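[zurnley-kitchen] Re: Mixed fruit on one plate, stacking order

Candela, inline below.

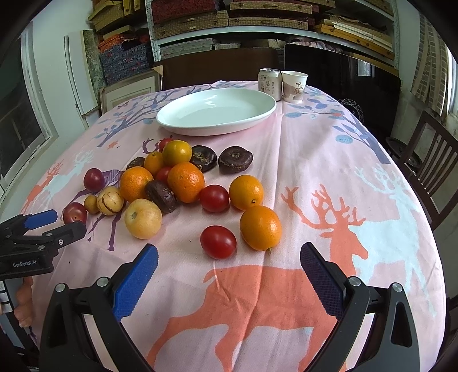 Candela Miranda wrote:
> I would sort by firmness before anything else. Plums and tomatoes bruise
> under citrus, so citrus goes down first and soft fruit goes on top. I'd
> also keep the tomatoes off the plate. They pick up flavor from the
> orange peel and they look wrong next to dessert fruit.

Agreed on firmness. The large oval orange goes in the middle of the plate with the other full-size ones against it. The tangerine and the small oval one fill gaps and carry no load.

Not agreed on the tomatoes. For a plate that stands 2 hours at room temperature I have never detected any transfer from uncut peel. Cut citrus is a separate case. If anyone has tested longer than that, please post the times.

> What about the flat brown ones? Mine slide.

Stand them on edge between two round fruits. Laid flat on a curved surface they move as soon as the plate is lifted. The Vergara oval has a shallow rim and will not stop them.

The striped pepino goes along the long axis of the oval, at one end, with the pale yellow fruit beside it. Across the short axis it overhangs. Stem nubs face inward, or they mark whatever is next to them.

Weight: my oval weighs 254 g empty on the Skundico scale. A full load of this kind comes to roughly 3000 g, so lift with both hands under the base. The rim is not a handle.

Wash and dry everything before stacking. I let citrus air-dry for 13 minutes on a towel and wipe the plums by hand.

I still have no good position for the very small red fruit. At present they go on last, in whatever hollow is left.

Saturnino Zabala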